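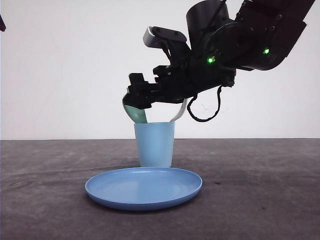 3.2 Winter salt and the Eren

Most of the salt spread on sidewalks and driveways in Trastdale ends up, sooner or later, in the Eren, and we wanted to know how much of it residents could do without. With the kind help of neighbors there and in Flolville, we followed 100 households through one winter, asking each to note every time they salted and how much they put down. Households that shoveled before salting used 20 percent less — a gentler habit for lawns and pets, too.

Figure 2. Dark gray tabletop and pale wall.

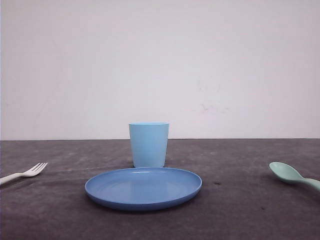

Does salt keep working on the very coldest mornings? Plain rock salt does very little once the pavement drops below 15 degrees Fahrenheit, so on those days we suggested sand for grip and a broom to gather it up afterward. The Furimbridge households, who joined us in January, are treated separately in the next section.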